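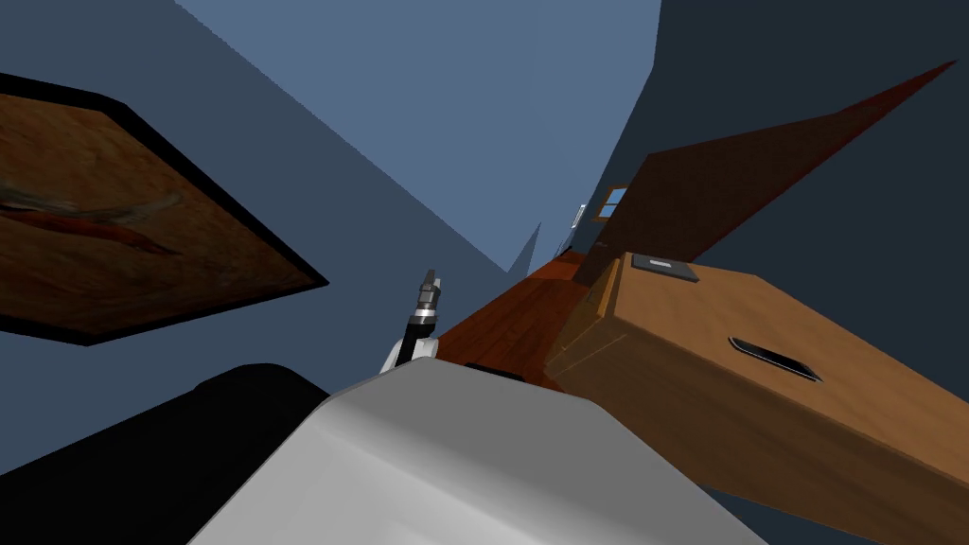

Framed painting in warm brown, amber and orange.

Search this site Search Menu Close

Forkau Extends Kitchen Hours and Revises Dinner Menu at Zallis

3 min read

Forkau, the operator of the Zallis restaurant, will put a revised dinner menu and a longer kitchen schedule into effect on the first Monday in April. The changes apply to the dining room and the bar. Breakfast service is not affected.

Under the new schedule the kitchen will take dinner orders from 4:30 p.m. until 10 p.m., Monday through Saturday. The previous last order was 8:45 p.m. Sunday dinner will continue to end at 8 p.m. The bar will serve a reduced list of cold plates for 30 minutes after the kitchen closes.

The dinner menu has been cut from 48 items to 30. Items were removed on the basis of order volume over the past two winters and the amount of separate preparation each one required. The pot roast, the baked trout and the onion soup remain in their current form. The lamb shank moves to weekends only. Four vegetable dishes have been added, including a barley and mushroom bake and a warm beet salad with farmer's cheese. All four can be ordered as a main course or as a side.

"The old menu had grown by a few dishes every year and very little had come off it," said Lovisa Lunde, general manager of Zallis. "A shorter list lets us hold less stock and get plates out at a steadier pace after 7 p.m., when most of our tables turn over."

Bread will now be baked on the premises in two batches, at 5 a.m. and 2 p.m. The afternoon batch supplies dinner service. Rye and white loaves will be offered for takeout at the bar when stock allows. They cannot be reserved by phone.

Root vegetables, cabbage and eggs will come from Younis, a farm supplier that has delivered to the restaurant's breakfast kitchen for three seasons. Deliveries will increase from two to four per week. The vegetable of the day will be set after each delivery and written on the board beside the bar. Fish will continue to arrive on Tuesday and Friday mornings.

Allergen information has been reformatted. Each dish on the printed menu now carries a letter code for wheat, milk, egg, fish, shellfish, nuts, sesame and soy, with the key on the back page. The kitchen uses shared fryers, and fried dishes are marked accordingly. Guests with severe allergies are asked to speak with the shift manager before ordering.

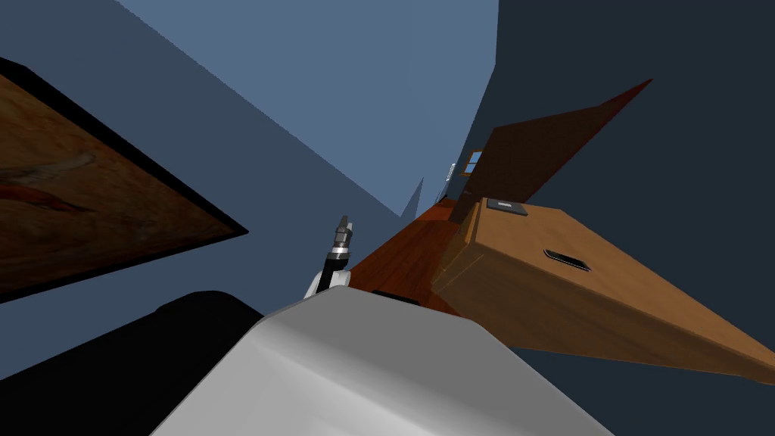 Reservations and Group Dining

Tables for up to eight people may be booked by phone or at the host stand. Parties of nine or more will be seated in the Wiltari Room, the restaurant's private dining space, and must order from a set menu of three courses. Set menus are to be confirmed two days in advance. A change in the number of guests can be accepted until noon on the day of the booking.

The full building, including the Wiltari Room and the bar, can be hired for events of up to 200 guests. Full-building hire is offered on Sundays after 3 p.m. and requires a deposit. Outside catering is not permitted, with the exception of wedding cakes.

Existing reservations will be honored at their original times. Gift cards and printed lunch vouchers remain valid under the new menu. The early dinner price, which covers soup and a main course, will now be available until 5:45 p.m. and excludes the trout.

About Zallis

Zallis opened in 1989 as a lunch counter and added dinner service the following year. It serves breakfast, lunch and dinner and has a full bar. The restaurant is operated by Forkau.

Press inquiries, including requests for the full menu, should be directed to Lovisa Lunde at the restaurant between 9 a.m. and 11 a.m. on weekdays.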